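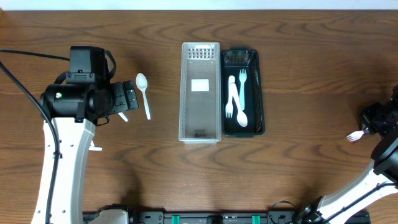

*Utensil containers go in the middle of the table, always*

# Setting up a self-serve lunch that doesn't jam

Quick version of how I do it. Written for the Andberg building but works anywhere with a table and a door. I'm assuming cold food, one hot thing at most, people coming in more or less at once and wanting to sit down again fast.

Last one I did was 46 people in the long room at Nolero. Line cleared before the soup lost its steam. The one before that did not go well, see the bit on dressing.

## Before you buy anything

Find out:

- how many are eating (get a number in writing, "most of us" is not a number)
- allergies, with names of the foods and not just "some allergies"
- when the room is yours, and when it stops being yours
- where the nearest sink is
- whether the bins get emptied or you take bags out with you

Ask about the sink twice. I've been told "down the hall" and it was a water fountain.

Then go look at the room. Five minutes. Pace it out, see where the outlets are, see which way the door opens. If the door opens into the line you need to flip the whole layout and you want to know that now.

## Table placement

Pull the food table off the wall. Far enough to walk behind with a tray held in front of you. Both sides of the table can serve then and the line moves way faster.

If you can't pull it out, fine, one sided. But then put drinks on a totally separate table across the room. Drinks on the food table is the number one jam. People stop, pour, look for ice, pour again, chat.

Order along the table:

1. Plates
2. Greens / salad
3. Grains or pasta
4. Protein
5. Bread
6. Sauces and dressings, small bowls
7. Utensils and napkins

Yes utensils last. If you hand somebody a fork first they carry it through the whole line in the same hand as the plate and drop it in the beans.

Exception — if you're serving both sides and the table is short, utensils can go dead center so both lines reach them. Same with napkins.

## Containers for utensils

Baskets, cups, jars, whatever. Things I look for:

- low enough to see into
- heavy or wide enough that it doesnt tip when someone pulls a fork out by the tines
- washable
- one kind of utensil per container if you have the containers

Handles up if they're standing. Lying flat, all pointing one way. Takes a minute to do and saves people pawing through the pile.

I used to do the roll-ups, napkin around fork knife spoon. Stopped. Takes forever and people unroll them, take the fork, leave the rest. Half of it in the trash unused.

Disposables: I buy the Utov ones by the case. Nearly 900 pieces to a case and it lasts me a good while. They're plain, they don't snap in cold pasta, that's all I ask. If the place has real flatware use the real flatware, just check who's washing it. 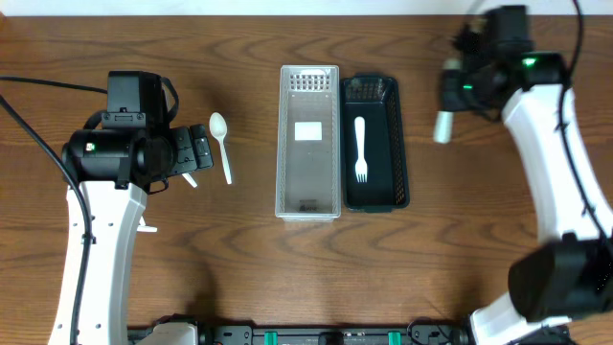
**Dana Whitcroft**
*Lunch and events coordinator, Andberg*

## Food amounts

I don't weigh anything. Go by pans.

A full deep pan of pasta or grain salad does a medium group as a side. Two if it's the main event. Greens look like a mountain and vanish, get more than you think. Bread people take less of than you think, unless it's warm.

Protein is where the money goes so cut it smaller. Sliced chicken instead of whole pieces, halved eggs, that kind of thing. People take what looks like a portion. Small pieces, they take a few and it evens out.

Always hold one pan back in the kitchen. Last people through should see a decent table too. Swap the whole pan when it's down to a third, don't top up on top of the old stuff.

Vegetarian pan goes FIRST of the mains, before the meat. And make it something the meat eaters can't get too excited about lol. Learned that with a mushroom thing that was gone in no time and there were still vegetarians in line.

## Dressing

On the side. Every time. I dressed a big bowl of greens ahead once because the day was tight and by the time the meeting let out it was soup. Ended up rinsing what I could in a bathroom sink and no I will not be doing that again.

Squeeze bottles over bowls with ladles if you have them. Ladles slide in. Label each bottle on the side, not the cap, caps get swapped.

## Labels

Every dish. Name, then what's in it that matters — nuts, dairy, egg, wheat, soy, shellfish, sesame. Big letters. Fold a card so it stands up by itself.

Write them the night before at home, at a table, with a good pen. Not on your knee in the elevator. Bring blanks.

Put the label in FRONT of the dish if one-sided, both sides if two-sided. Yes thats double the cards.

## Timeline

What I actualy do on the day:

**3 hours out.** Pick up from Lui if I'm ordering from them. They do the grain salads and the bread. Check the bag against the order before leaving the counter, all of it, open the lids. Cold stuff straight into coolers.

**Next.** In the room. Tables moved, wiped, cloth on if there's a cloth. Trash and recycling out where people will end up, near the exit and well away from the food.

**Then** dry stuff. Plates, napkins, utensils, cups, labels in their spots with no food yet. Walk the line yourself holding a plate. Pretend you've got a phone in the other hand because they all will. Anything you can't reach, move it.

**Right before.** Cold food out. Hot thing last. Serving spoon in every dish, plus spares behind. Tongs for bread and greens.

**Doors.** Stand at the plates for the first few people and tell them both sides are open. If you don't say it they'll make one line down one side, every time, and stare at the empty side.

## Keeping it cold

Ice in a big pan, smaller pan set in the ice. Fill the ice pan less than you want to, it rises. Towel underneath.

Cold food gets two hours out, tops, less if the room is hot. After that it goes in the trash, even if it looks fine. Set a timer on your phone when the first pan hits the table. September rooms can be really warm still, and the AC at Nolero goes on whenever it feels like it, so I shorten it there.

## Stuff that goes wrong

**Line stops.** Look at the front of the stoppage. Nearly always one slow item — a lid, tongs that don't open, a loaf that has to be sliced. Fix that one thing. Pre-slice all bread.

**Run out of plates.** Bowls. Napkin under it. Move on.

**Someone asks what's in the dressing and you don't know.** Say you don't know. Don't guess. Go find the bottle.

**Spill.** Cardboard over it first, then go get the towels.

**Serving spoon falls in.** Spare spoon. Tongs to fish the first one out. Not your hand, people are watching

**Way fewer people than they said.** Take one of everything off the table before you open and condense. Full small table looks nicer than a half empty long one.

## Packing down

Start when the last few are on seconds. Order goes food, then utensils and plates, then cloths, then tables back.

Leftovers: only what stayed in the kitchen, cold the whole time. Into containers with the lids labeled, fridge if there's a fridge, and tell someone it's in there. Otherwise it's there till spring.

Unused utensils from the baskets, I don't put back in the case. Been reached over all lunch. Real ones get washed with everything else, disposables I toss or keep in a bag for craft stuff.

Wipe down wood tables with a damp cloth, not soaking, then a dry one. Vinegar dressing gets wiped up right away. Check underneath for the gum you didn't put there but will get blamed for.

## Kit bag

Keep it packed. Mine lives in the trunk.

- 4 serving spoons, spares
- tongs
- blank cards, marker
- roll of tape
- trash bags, big
- towels you don't care about
- bottle opener, can opener, one decent knife with a cover
- bandaids
- squeeze bottles, empty
- gloves
- extra baskets or cups for utensils
- hand sanitizer for the front of the line, next to the plates

Refill it when you get home, same night. I forget the cards about every other time.

Will add the coffee setup when I get a chance. It's a whole separate table and a whole separate headache.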